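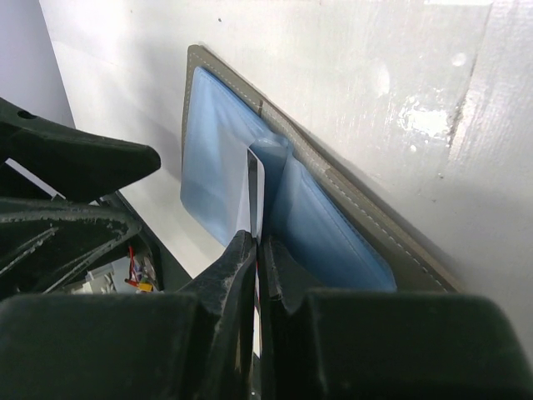 Does the old card still work once I've added it to Netano, or does it get switched off? A reader asked me that after the last version of this guide went up, and it belongs right at the top. Your plastic card keeps working. Netano only stores a copy of the number and barcode, so the store or library has no idea you've done anything, and you can go on using both for as long as you like.

Section 4: Getting your cards in

I put off this part for months when I first got Netano, and then I did the whole lot in one evening in July with the radio on. If you've finished Section 3 you already have an account and you've picked your four-digit lock code. Have your cards handy and sit somewhere with decent light (my kitchen is hopeless after 8 p.m., so I do it by the window).

Before you start

Go through what you've got and pull out the cards with a barcode or a member number. Store points, the library, the gym, the pool, the coffee place. The free plan holds 50 cards, and I haven't come anywhere near that, but a big family sharing one account might.

CAUTION: Netano is for membership and points cards. Please don't put bank cards, your driver's license or anything with a security code in it. It'll let you type those numbers in as a plain note, and I wish it wouldn't.

Adding a card with the scanner

1. Open Netano and tap the plus sign at the bottom.

2. Choose Scan. The first time you do this your phone asks for permission to use the camera. Say yes, or you'll be sent back to the home page with no explanation at all.

3. Lay the card flat, barcode side up, and hold the phone above it. Wait for the green border and the little buzz.

4. Check the number against the card. I mean every digit! Worn barcodes sometimes scan with one number wrong, and then you're standing at the register with a line behind you.

5. Give the card a name you'd really use. Mine says "groceries" instead of Fadine, since that's the word in my head when I'm hunting for it.

6. Tap Save.

Note: shiny cards can throw a glare right across the barcode. Tilt the phone a bit, or switch off the overhead light and try again. If it still won't take after a few goes, skip to the next part and type it in.

Typing a card in by hand

1. Tap the plus sign, then Type it in.

2. Enter the number with no spaces or hyphens.

3. Pick the barcode style. If you don't know which one you have – and who does – leave it on Automatic. That has worked for everything I own except one very old library card.

4. Tap Preview and compare the bars with the ones on your card. They should look the same, thick and thin in the same order.

5. Tap Save.
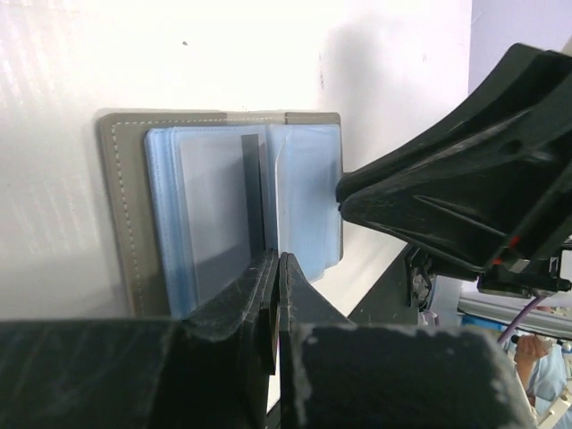
Card holder lying open on a white tabletop.

Notes and points balances

Every card has a note field that takes up to 300 characters. I use mine for expiration dates, and for things like "ask for the free drink on your birthday." You can write a points balance in there too, but it won't update itself. My Fadine card sat at 800 points in the app for ages while the real balance went up and down without me, so now I leave that line blank and check the receipt.

Backing up with Tadska

Tadska is the backup service Netano uses, and it's turned off when you first install the app. I'd turn it on before you do anything else with your new list.

1. Go to Settings, then Backup.

2. Tap Connect to Tadska and sign in with the same email you used in Section 3.

3. Pick Wi-Fi only if your phone plan is a small one.

4. Tap Back up now, and keep the app open until you see the check mark.

Note: the first backup is slow. After that it only sends what has changed, and I never notice it running.

CAUTION: if you forget your lock code, the backup is the only way to get your cards onto a fresh install. Deleting the app without one wipes the list.

Using the Vi shortcut

Vi is the small button that sits on your phone's home screen and opens whichever card you used last. I love it for the library. To set it up, press and hold an empty spot on the home screen, choose Widgets, find Netano in the list and drag Vi where you want it. It still asks for your lock code unless you've turned on Quick show under Settings.

If a register won't read your screen, turn the brightness all the way up and flip the phone sideways so the barcode gets bigger. Some older scanners won't read a phone at all, and then the cashier has to key in the number printed under the bars. I still carry the plastic for the pool because of this.

Sharing cards with family is in Section 5.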